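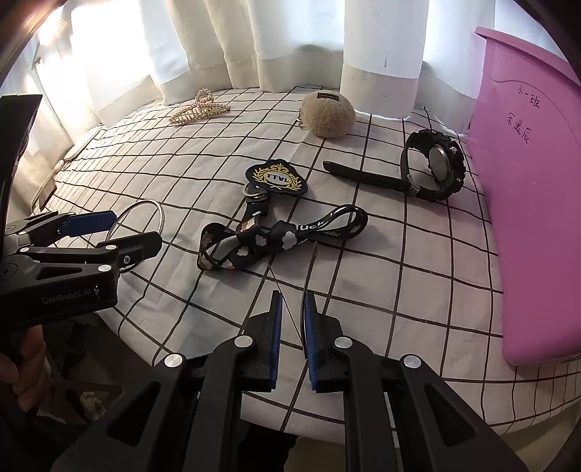
Meeting Minutes

Home | Pond News | Minutes | Membership | Contact

Print this page | E-mail this page

7/29/18
By the Recording Secretary, Henesora Pond Neighbors

The summer meeting of the Henesora Pond Neighbors was called to order a little late, as we were enjoying the lemonade and several people were still finding a shady place to park. It was lovely to see so many households from the Paulauskas Road side, who have a long walk over when the footpath is muddy. The chair welcomed everyone and thanked the family who brought the peach cobbler, of which your secretary had two helpings.

Minutes of the spring meeting

The spring minutes were read and approved with one correction. They said that the beavers had been "relocated." The beavers have not been relocated. They were discussed, at length, and the state was going to send a pamphlet. The word has been changed to "discussed."

Money

The balance stands at $1,322 after paying for the mowing and the new rope for the swimming area. A member asked whether the rope had really cost that much, and was told that it had, and that it was the kind with floats already on it, which saves somebody a weekend of stringing. Dues remain at $15 per household. Quite a few households have not yet paid for this year, and we know it is only that the envelope is sitting on the kitchen counter under something else, so please consider this your friendly reminder. Checks may be left in the mailbox by the boat ramp.

There was a suggestion that dues might go up next year to build a little cushion in case the culvert needs work again. Feelings were mixed, and after some good-natured back and forth it was agreed to talk about it properly at the October meeting, with the mowing bill in hand.

Water and weeds

The weeds at the shallow end have come in thick, as everyone who has tried to get a canoe through there will know. Randeo, the pond service that treated the water two summers ago, has sent a new quote, and it is quite a bit higher than the last one. Several people felt strongly that we should try hand pulling before paying for another treatment. Others remembered the last hand pulling, and the sunburns. In the end it was moved and seconded to hold one pulling day in August, starting early while it is still cool, and to ask Randeo to keep its quote open until we see how far we get. The motion carried. Bring a rake with a long handle if you own one, and old shoes that you do not mind losing, as the mud at that end will take them. Pulled weeds should go well up the bank, past the big willow, so that they don't wash back in with the first rain.

The water sample taken in June came back fine for swimming. The sheet is tacked to the board at the beach for anyone who likes to read that sort of thing.

A question was raised about lawn fertilizer. We have no rule, only a request, and the request is the same as ever: please leave a strip of taller grass or shrubs along the water if your lawn runs down to it. The geese also dislike tall grass, and that argument seemed to win over more people than the one about the algae did.

The footpath

The path on the Paulauskas Road side now has gravel for some 700 feet, ending just short of the footbridge. It makes a world of difference with a stroller, and warm thanks go to everyone who brought a shovel. The remaining stretch is the low wet part, and opinion was divided on whether gravel will simply sink there. A member who used to build trails suggested laying down fabric first, or else a short run of boardwalk. She will draw up a sketch and price out the lumber for October. Until then, keep to the left by the two birches, where the ground is firmest.

Dogs on the path came up, as they do every summer. The meeting was reminded that leashes are required near the beach. There was also a kind word for the person who has been refilling the bag dispenser on the post, whoever it may be.

Skuvis Day

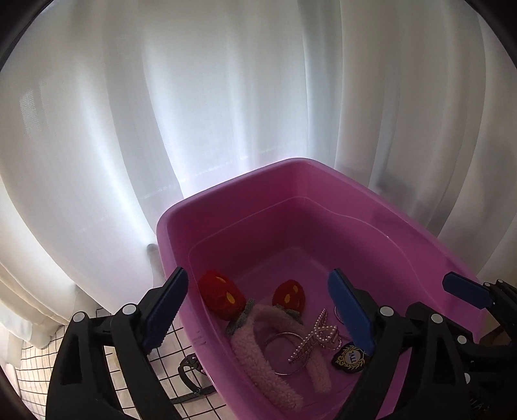
Skuvis Day falls on the last weekend of August this year, and planning is further along than it has ever been at this point, so everyone deserves a pat on the back. For those new to the pond, it is our end-of-summer picnic, named for the old Skuvis farm that used to take in the whole north shore, and the children's parade goes along the farm lane and back before we eat. The parade dress-up things need going through beforehand, and a big open tub is the handiest way to set them out: the pink one with the wide rounded rim holds a good loose heap of hair and dress-up accessories, and little ones can dig right in over the side without tipping everything onto the grass. If you have outgrown barrettes, capes or crowns at home, please bring them along before the picnic so they can be sorted with the rest. Nothing with a sharp pin, please.

Food will be potluck as usual. Households at the north end are asked to bring salads, the Paulauskas Road side desserts, and everyone else a main dish, although it was pointed out that last year's crowd would have been perfectly content with desserts all around. Two grills have been promised and we could use a third. Please label your serving spoons. A whole drawer of unclaimed ones is being kept for you, and some of them are rather nice.

The canoe race was discussed at some length. Last year there was confusion over whether one has to go around the outside of the raft, and there are still feelings about it. It was moved, seconded and carried that all canoes will go around the outside of the raft, and that children under 5 ride as passengers with a life jacket on and a grown-up paddling. The winner again receives the painted oar, which needs to be returned by last year's winner. We would all like to see it again.

If it rains, the picnic moves to the grange hall. Tables there are already set aside for us, but chairs are short, so throw a few folding ones in the car.

Other business

The float on the ladder side of the raft has a slow leak and the raft is sitting a bit low on that corner. It is safe to use. It will be hauled out and patched after the swimming season.

A member asked if the fireworks could be held somewhere else next year on account of the loons. There was a good deal of sympathy for this, and also for the grandchildren. The matter was put over to October.

Someone has left a green thermos and one very good hiking sock at the beach. Both are hanging on the fence.

The newsletter will go out by e-mail from now on, with paper copies for anyone who would like one. Simply say so on the envelope when you send in your dues. Several people spoke up for paper right away and have been written down.

Next meeting

The fall meeting will be held in October at the grange hall, with the dues question, the boardwalk sketch, and the fireworks on the agenda. Soup will be provided, and bread if somebody would kindly offer.

The meeting was adjourned, and those who stayed to fold chairs were sent home with the last of the cobbler.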